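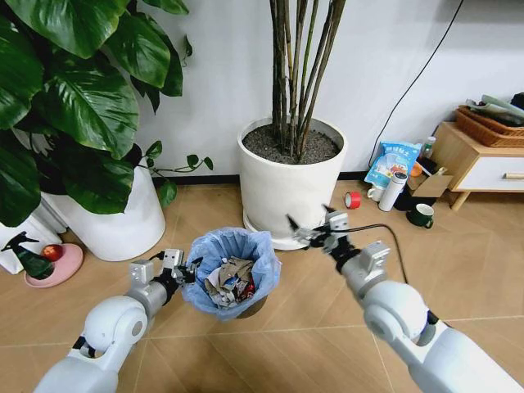 A small bin in use, with mostly paper and cardboard scraps in a light blue liner.

How to Organize the Waste in a Small Apartment
By Enikő Major
Updated 2021-08-07

When I moved to Dranisby, I had one bin under the sink and I put everything in it. In the city where I lived before, this was normal. In Dranisby the rules are stricter, and after the first month I found a yellow note on my bag, left standing in the yard of our building on Strickland Street. So I learned to do it properly. My apartment is small and the kitchen is only a corner of the main room, therefore most of the advice I read was not useful for me. It was written for people with a garage.

In this guide I explain how to set up the sorting at home, where to put the bins, how to line them, and how to stop the smell in summer. The collection rules are different in each town, so please check yours before you buy anything.

What you need

– one larger bin with a lid for the kitchen
– one or two small open bins for the other rooms
– a container with a tight lid for food scraps
– a box or a paper bag for clean paper
– liners in the right size for each bin
– baking soda and dish soap
– a permanent marker and some tape

Step 1. Look at what you throw away

Before you change anything, look for three days at what goes into your trash. You do not need to write a table. Just spread an old newspaper on the balcony or in the bathtub, empty the bag on it, and move the things into piles with a gloved hand. It is not a pleasant job but it is quick.

I was sure that my biggest pile would be food. It was packaging, and a big part of it was clean cardboard that I could put in the paper container for free. If your biggest pile is food, start with Step 4 and come back to the rest later.

Step 2. Decide the places

A bin works when it stands where the waste is made. I open my mail at the desk, so the paper box is beside the desk. When it was in the hall, the envelopes stayed on the desk for weeks.

Try the places first with cardboard boxes. Leave them for five days and see which one you use. After this time you will know if a box is in the way of a door or if you walk around it every morning. Only then buy the real bins. I did it in the opposite order and I now own a tall steel bin that does not fit anywhere. It holds umbrellas.

Leave a little space between the bin and the wall. If the bin touches the wall, you will get splashes on the paint, and paint is harder to clean than plastic. Also keep the bins away from the radiator.

Step 3. Choose the liner and put it in correctly

The liner must be larger than the bin, because you need enough film to turn over the edge. Measure around the top of the bin with a string, then divide by two, and you have the smallest flat width that can go over the rim. Take a liner a little wider than this number. On the package the size is often given in liters or gallons only, and this does not tell you if the bag is narrow and long or wide and short. 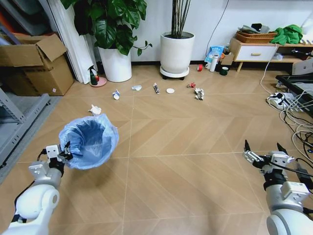 Most problems with liners come from air. You push the bag in, the air stays under it, and the bag stands up like a balloon and takes half of the room inside. To avoid it, open the bag fully and shake it once. Put it in the bin, press the bottom down with your hand flat, and let the air escape along one side before you close this side against the wall of the bin. Then fold the top over the rim all the way around, the way the thin film is folded on the blue bin in the photo. If the bag still slides down, make a small knot in the extra film at the back, outside the bin. A rubber band is also good, but it gets brittle after some months.

I use Buteo liners for the kitchen because my shop has them, and the cheapest store brand for the paper and desk bins. For dry waste a thin liner is enough. For the kitchen it is not, and when it breaks on the stairs you will remember it for a long time. If you buy compostable bags, do not keep a large stock. They get weak in the cupboard, especially if the cupboard is warm.

You can keep two or three spare liners at the bottom of the bin, under the one in use. When you take out the full one, the next is already there. Some people put the whole roll there, but in a small bin it takes too much room.

Step 4. Separate the food scraps

The smell comes almost always from food and from liquid. If you take these out of the general trash, you can empty the rest less often. My container for scraps holds very little, and this is on purpose – it forces me to carry it down before it starts to smell.

Put a folded sheet of newspaper on the bottom. Let the tea bags and coffee grounds drain in the sink before you put them in. Fish and meat remains I keep in a bag in the freezer until the collection day, and then they go directly to the yard. My sister finds this disgusting. In July, when my kitchen has the sun from noon, I think she would change her opinion.

Please do not pour cooking oil in the bag or in the sink. Let it cool, pour it in a bottle with a screw top, and ask where the collection point is. At Hevmont, the recycling yard behind the bus depot, they take it at the gate without a fee.

Step 5. Wash the bins

Each bin needs a wash sometimes, also if you always use a liner. I wash the kitchen bin every second week and the small ones when they look dirty.

1. Take out the liner and knock the loose dirt into it.
2. Put the bin in the shower or take it outside.
3. Pour in warm water with a spoon of dish soap, then leave it for 11 minutes or as long as your coffee takes.
4. Scrub the corners with an old brush, and do not forget the outside under the rim.
5. Rinse, turn it upside down, and let it dry completely.

The last point is the most important. If you put a new liner in a wet bin, the film sticks to the side, and under it the water begins to smell after two days. When I am in a hurry, I dry it with a cloth.

For a smell that stays after washing, mix baking soda with a little water to make a paste, rub it on the inside and leave it overnight. Vinegar works too. I do not use them together, as they only make foam and cancel each other.
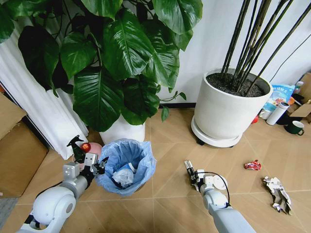 After the wash, sprinkle a spoon of dry baking soda on the bottom of the bin, under the liner. It takes up a little moisture and some of the smell. Change it each time you wash. I tried also the scented tablets, but then the kitchen smelled of lemon and old onion at the same time.

Step 6. Label for guests and family

You know your system, but your visitors do not. Write on tape with the marker and put the label on the lid or on the wall directly above, where a person looks when he has something in his hand. Use concrete words. "Yogurt cups, bottles, foil" is better than "recyclables". I wrote mine in two languages for my parents.

Step 7. Carry it down on a fixed moment

Connect it with something you do already. I take the bags when I go out to the bus in the morning. Do not press the bag down to make more room, particularly if there can be glass in it. Tie it when there is still a hand's width of free film at the top.

What it costs

The whole set for my apartment, without the steel bin, was cheaper than one dinner in town. The scrap container is an old ice cream box. For the paper I use the bags from the bakery. The kitchen bin was bought used from a neighbor.

Common questions from readers

My bags leak although they are new. What can I do?
Look first at the bottom seam. Fill a bag with a cup of water over the sink and wait. If the seam drips, the roll is bad and you should return it. If it does not drip, something sharp is making the hole, often a can lid or a chicken bone.

Fruit flies are in the kitchen, also with the lid closed.
Put a little vinegar and a drop of dish soap in a glass near the bin, and look for fruit that is too ripe on the counter. Wash the underside of the lid, where they like to sit.

How do I know how much cardboard the container takes?
In our yard the limit is written on the container. Boxes longer than 700 millimeters must be cut before you put them in. I cut mine with a bread knife that is no longer good for bread.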